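Notebook – equipment planning, kitchen bench work
July
Entered by L. Maglaya

Purpose of this entry is to set down the present position on replacement and spare parts before the budget request goes to Siu. Figures are those held at the time of writing and will be corrected here if the quotations change.

The current request covers four lines: gripper fingers, arm cables, sink protection and one spare wrist joint. The Orlow quotation for fingers came in at $308 per set, shipping not included. Desska has offered a lower price on a larger order but will not hold it past the end of the month. Lead time from Desska is 6 weeks, against 13 days from Orlow. For a part we expect to change regularly, the shorter lead time is preferred, and I have marked Orlow as first choice on the form.

Cables are a separate matter. The arms have external cable runs, and any work over a basin puts those runs closer to water and to the counter edge than our bench tasks do. I have asked Kondham for a price on sleeving in place of full replacement cables. No answer yet. If the sleeving is not available in the correct diameter, the line reverts to two complete cables and the request must go up accordingly.

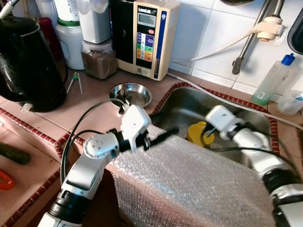

Protection of the sink and counter has so far been charged to general consumables. Siu has asked that it be shown as its own line from now on. Bubble wrap is cheap and can stay under consumables, but a fitted mat for the basin and front rim should be priced properly. Measurements must be taken before an order is placed. The tile trim stands at a different height from the basin edge – check this with a straightedge, as the first drawing treated the two as level.

The spare wrist joint is the only item likely to be questioned. My position is that one spare should be kept on the shelf for both arms. The supplier's exchange program is slower than buying outright and requires the failed unit to be returned first, which would leave us with a single working arm for the whole period. If the full amount cannot be approved, I would defer the fitted mat and keep the joint.

Not included in this request: a second workstation, additional cameras, storage racks. These were discussed and moved to the next cycle. Some 8 hours of setup time should also be planned for the new fingers, including calibration, and this is to be booked against maintenance.

Open items
Kondham: sleeving price and diameters.
Desska: written confirmation of the date their offer ends.
Orlow: shipping cost, and whether fasteners come with the finger sets.
Basin and rim measurements, to be entered on the next page.

Draft request saved in the shared folder. Comments to me before it is submitted, please.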